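Equipment Planner, Robotics (Simulation and Bench)

Posted in July by Kagiso Lekota
Plondovari, Tromatholm office
14 shares | 3 comments

Plondovari is hiring an equipment planner for its household manipulation group. The job is to decide what the group buys, when it buys it and what it can put off for another year. It is a full-time position based in Tromatholm, reporting to me. I run lab operations.

The group works on two-armed robots that handle ordinary kitchen and household things. Most of the development is done in simulation. A task is built there first, with a table, two arms, a pair of parallel grippers and a set of objects, and the engineers work on it until they know what the hardware would have to do. Only then does anyone ask for money. A typical task has cups, a bowl, a phone and a knife sharing one small tabletop, and it raises purchasing questions early. How far do the arms need to reach? Does one style of finger do for a cup and a knife handle, or do we need two? How much table do we need to own?

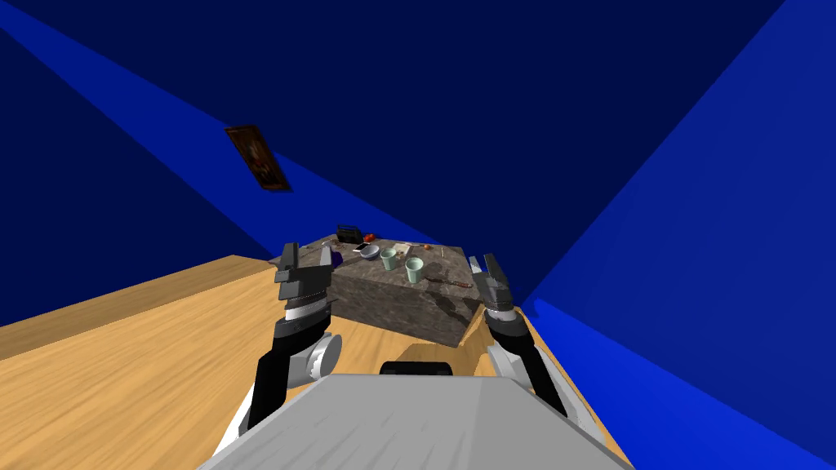 Until now those questions have been answered by whichever engineer had the time. The results are mixed. We have bought good arms at a fair price. We have also bought a second set of mounting plates that fit nothing in the building, and we once paid for fast shipping on a controller that then sat in its box for a whole season while the room was rewired. We would like one person to own this work.

What you will do

You will keep the equipment plan. At present it is a spreadsheet with too many tabs. It covers arms, grippers and spare fingers, controllers, computers for running simulation, safety equipment, tables and fixtures, and the household objects themselves. You are free to move it into something else as long as the engineers can read it without training.

You will sit in on task reviews every Wednesday and turn what you hear into a list of needs with prices next to them. Reviews are run from the simulation, so you will be looking at rendered tasks on a screen and asking plain questions about reach, payload, grip width and how many of something we will wear out. You don't have to write code. You do have to be comfortable saying that you didn't follow and asking for it again.

You will get quotes, compare them and write a short recommendation for each purchase. We expect the recommendation to cover the full cost: the arm, the gripper, cables, mounts, the service plan, freight, floor space, the electrician and the days of engineer time to get it running. Past budgets listed the arm and very little else.

You will plan replacements. Gripper fingers wear, pads come off and cables fail at the bends. You will work out what we should keep on the shelf and what can be ordered when it breaks.

You will manage the computing side of the budget with our IT lead. Simulation saves us hardware money, but it has its own bills – machines, storage, licenses – and these have been growing without much of a plan behind them.

The first project

The first thing on your desk will be Mahawong, our two-arm bench project. The simulated version is in daily use. The physical version has a room set aside and a budget line that was written before the tasks were settled. We need a new budget, starting from the tasks and working back to the equipment. It should say whether we buy two matched arms at once or start with one and add the second later, and what the delay would cost us.

There is an open question on grippers. The simulated robot uses parallel grippers on both arms, and the engineers would like the real ones to match them closely in opening width and finger length. A close match may mean custom fingers, and custom fingers mean a machine shop, drawings and a lead time. A stock gripper would arrive sooner but would mean changes to the simulated model. You will price both routes, including the labor, and present them side by side.

After that comes Mekinen, which is smaller and further off. It needs an estimate only, good enough to decide whether it goes into next year's plan at all.
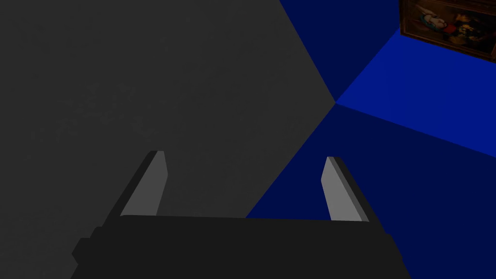

Do I need a robotics background to apply?

You need a background in buying or planning technical equipment, and it can come from anywhere. People who have done this for a machine shop, a hospital lab, a packaging line or a university department would all have a head start. We will teach you the robot side.

What we are looking for

Three years or more of work in purchasing, lab management, production planning or something close to it.

Experience building an equipment budget that other people had to live with. Tell us in your letter where it was wrong and how you found out.

Comfort with spreadsheets, including ones built by somebody else.

Clear writing. Most of your recommendations will be read by people who weren't at the meeting.

The ability to read a basic mechanical drawing and a spec sheet. If you can look at a payload figure and ask whether it includes the weight of the gripper, that is the level we mean.

Useful but not required: experience with customs paperwork, leasing, used equipment or service contracts. We are open to leased and used arms and haven't had anyone with the time to look into them properly.

Practical details

The position is full time, on site for the first two months. After that you can work from home part of the week, apart from Wednesday reviews and delivery days. Core hours start at 9 a.m. The office is on the ground floor with a loading door, and you will sometimes be the person who signs for a pallet, though you won't be asked to lift one.

You will be able to approve purchases up to $1,000 on your own from the first week. Anything larger comes to me with your written recommendation, and the largest items go on to the finance office. We expect to raise your limit once the Mahawong budget is finished.

Pay depends on experience and will be stated in writing before the first interview. Benefits are the same as for our engineering staff. Travel is light, mostly to see equipment at a supplier before we commit to it.

How to apply

Send a resume and a letter of no more than two pages to the Plondovari hiring desk, marked "Equipment planner." In the letter, please describe one purchase you recommended against and what was done instead. We don't need references at this stage.

Interviews are in two parts. The first is a phone call with me and covers your experience. The second is at Tromatholm. You will spend part of a morning in a task review with the engineers, then take an hour with a short list of equipment and a fixed sum and tell us what you would buy first. We will supply a calculator, price lists and coffee. The list contains at least one item that we regret buying, so feel free to leave things off.

Applicants who are invited to Tromatholm will have their travel paid. Everyone who applies will get a reply, including those we don't take further.

Questions about the role can go to Kagiso Lekota through the same hiring desk. Please ask about the work before you apply if anything in this notice is unclear, especially the split between simulation and hardware spending.

Recent postings from Plondovari
Simulation Engineer, Household Tasks
Mechanical Technician, Grippers and Fixtures
Part-time Stockroom Assistant, Tromatholm
Request for Quotes: Bench Tables and Mounting Rails
Mekinen: Notes for Suppliers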